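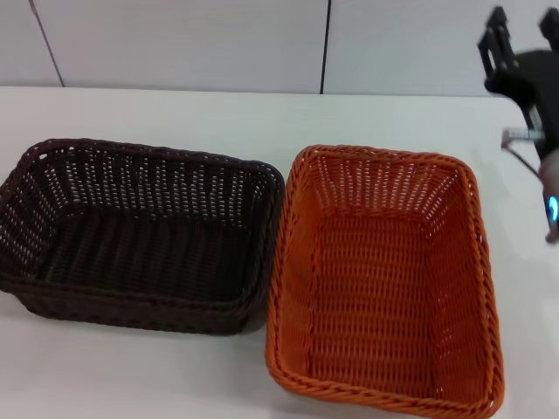 Which size and colour of woven storage basket is best suited to a shared supply cupboard? The rectangular open-topped style in a dark colour for items that stay put, and a bright one for anything that has to be found and returned quickly.

Product review: Weltesik rectangular woven baskets
Prepared for the Household and Office Goods Register by Efe Mohammed

Scope of the review

The Register received several requests from member centres for an assessment of synthetic rattan baskets as a replacement for cardboard cartons and lidded tubs. The Weltesik range was selected on the basis of availability and price. Two colours were assessed, dark brown and burnt orange, and both were purchased at retail. The supplier was not informed of the review.

The baskets were placed in daily use for 10 weeks at the Ursu Street neighbourhood centre, where they held tea towels, stationery, first aid refills and, for part of the period, bread rolls for the Tuesday lunch.

Construction

Both baskets are made of interlaced plastic strands in a rattan style. The walls are woven with small openings, so air passes through and a person standing in front of a shelf has some idea of whether a basket is full. On the brown basket the floor is of a tighter weave than the walls. Reviewers regarded this as sensible. Pencils and teaspoons did not work their way through the base during the trial, although a small number of paper clips did lodge between strands and had to be removed with tweezers.

The brown basket has a thick braided band around its rim, slightly rounded at the corners. It proved comfortable in the hand when the basket was carried loaded from the storeroom to the kitchen. There is no separate handle, and members who need to lift baskets from above shoulder height should take this into account.

The walls of the orange basket flare outward from a smaller base. A flared basket gives easy access to its contents but makes less efficient use of a shelf, as space is lost at floor level. On the centre's shelving, 53 centimetres deep, the loss was tolerable. On narrower shelving it may not be.

Colour and finish

The brown is a very dark chocolate and reads as almost black in parts of the weave. It suits a formal reception area and did not show scuffs. Lint from tea towels, however, was noticeable against it, and the basket required more frequent wiping than had been expected.

The orange is bright and has a slightly glossy finish. Staff at the centre reported that it was the basket most often put back in the correct place. Paraschiva Tudose, who coordinates the kitchen roster, asked that a second be bought for first aid refills for that reason, and this was done in the fourth week. Some staff considered the colour unsuitable for the front counter. The Register offers no view on that question.

Cleaning

The supplier's leaflet recommends a damp cloth. Reviewers also used warm water, mild detergent and a soft brush, and neither basket faded or lost its shape. Crumbs collect in the weave and a cloth alone will not shift them. Baskets used for bread should be lined with a clean tea towel, and the towel changed after each service.

Comparison

A Turkum lidded tub of similar capacity was used alongside the baskets. The tub stacks securely when full and keeps out dust, and it remains the Register's preferred option for long-term storage. The baskets were favoured wherever items were taken out several times a day — the lid of the tub was mislaid in the second week and found behind the urn.

Price and availability

The baskets were purchased at 24 dollars each. A carton of 6 attracts a modest discount, but the colours cannot be mixed within a carton, a restriction the Register would like to see removed.

Finding

Recommended for open shelving, counters and general kitchen use. Not recommended for stacking, or for loose items smaller than a teaspoon. Member centres with shallow shelves should measure the basket at the rim before placing an order, as the base measurement alone will give a misleading result.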